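Skellesstead Equipment Guide
Reading time: 5 min
Home | Planning | Setup | Care | Contact

Section 2. Budgeting for a two-armed cell

Read this section before you sign anything. The quote you have in hand covers the robot. It does not cover the bench, the bins, the floor space or the weeks you will spend moving things a few inches to the left. Start with the kind of job you would really give it — here, black shells, a yellow bench and a gray bin.
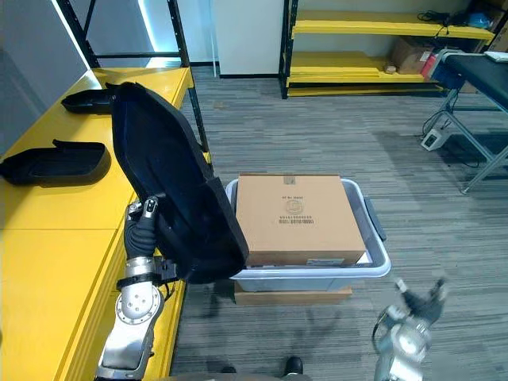
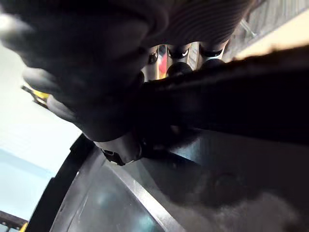
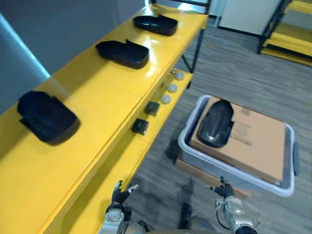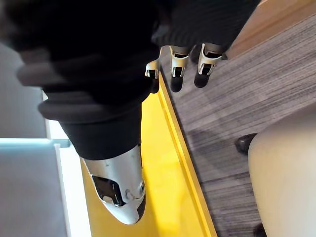
2.1 Before you ask for a quote

1. Write down one task in plain words. "Handling parts" is too vague to price.
2. Measure the bench, the bin and the floor between them. Add room for a person to stand.
3. List every part the hand must hold. Mark the soft, curved and shiny ones. Sales demos tend to favor neat boxes.
4. Ask for 100 tries in a row on your own parts, with the failures left in. A highlight reel doesn't count.

NOTE: The Plurkon planning sheet assumes a single part type. If you run more, fill out one sheet for each.

2.2 Building the budget

5. Enter the robot price on line 1 of the sheet, then put hands, covers and cables on their own lines. Hands wear out on a different schedule from arms.
6. Add 20 percent for fixtures and bins. We have seen plans go over this.
7. Price the support plan for two years. Tawfik resellers quote the first year only unless asked.
8. Leave the labor savings line blank until step 4 is done. Any figure you put there now is a guess, including ours.

CAUTION: Do not order a second unit to get the volume discount. A cell that can't do the job at full price can't do it cheaper.

CAUTION: Keep walkways clear of loose cables before any trial.

2.3 If the numbers don't work

9. Price a cart, a better bench and a part-time hire. Compare on the same sheet.
10. Ask Flatasska about short rentals — the terms are dull but readable. Form 121 covers returns.

Comments (3)

benchrat: Step 8 should be in bold. Ours was filled in by the sales rep.

millside_ops: Is the 20 percent before or after tax? The sheet doesn't say.

dockdoor4: We did step 9 and bought the cart. Still looking at rentals for March.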